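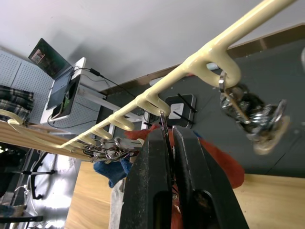

A cream-colored rack with a row of hooks.

How to Prepare and Submit a Demo Recording to the Prorkico Listening Program

The Prorkico Listening Program accepts unsolicited recordings from bands and solo performers throughout the year. Submissions are reviewed by a rotating panel and considered for the Prutholm spring series, the Jostatside rehearsal residency, and the annual compilation. This page explains how to select, prepare, and send a demo. Applicants are asked to read it in full before uploading any files.

Before you begin

You will need the finished recordings in an uncompressed format, the full name of every performer and songwriter, and written permission for any cover version or sample. Acts with more than one drummer, or with members who change instruments between songs, should also have a simple list of who plays what on each track. The panel uses this list when judging whether an act can be staged at Prutholm, where the platform is shallow and the power supply is limited to one side.

Step 1. Choose your songs

Submit 3 songs, no more and no fewer. Place the strongest first. Panel members listen in the order given, and a long instrumental opening can work against an otherwise good submission. If your music depends on slow development, as drone and some psychedelic styles do, you may supply an edited version of the first song and the complete version of the second.

The songs should represent the act as it performs now. Recordings made with a previous singer or a different lineup are returned without review.

Step 2. Check the recording

A demo does not need to be made in a professional studio. Rehearsal room recordings are welcome, provided that the vocals can be heard clearly and the low end does not distort. Listen to each song on headphones, then on a small speaker, and note anything that disappears on one or the other. Bass guitar and kick drum are the usual problems.

Leave some headroom. Heavy limiting applied at home is difficult to undo, and tracks chosen for the compilation are mastered again at Khunthong Studio. Peaks should stay 4 decibels below full scale. Please remove count-ins, tuning, and conversation between takes, but let cymbals and reverb fade naturally.

Step 3. Name and label the files

Name each file with the track number, the act, and the song title, in that order, separated by hyphens. Do not use accents or symbols in file names — the upload system drops them, and the files may be separated from your application. The correct spelling of the act and the titles should be entered on the form, where all characters are accepted.

Step 4. Write the description

The form includes a field for a description of no more than 150 words. State where the act is based, how long it has been performing, and what the panel should know about the sound. Comparisons with other artists are permitted, though one is usually enough. Press quotations should be left out.

Step 5. Upload and confirm

Upload the songs and the instrument list together. The system will issue a reference number when the transfer is complete. Keep this number, and quote it in all correspondence. If no number appears, the upload has failed and must be repeated.

After you submit

The program received 683 submissions in its last cycle, and replies are sent in order of arrival. Acts under consideration for Prutholm will be contacted first, usually in March. Residency decisions follow later in the spring.

Written feedback is available on request for acts that are not selected. An act may apply again in the next cycle with new material — the same recordings will not be heard twice.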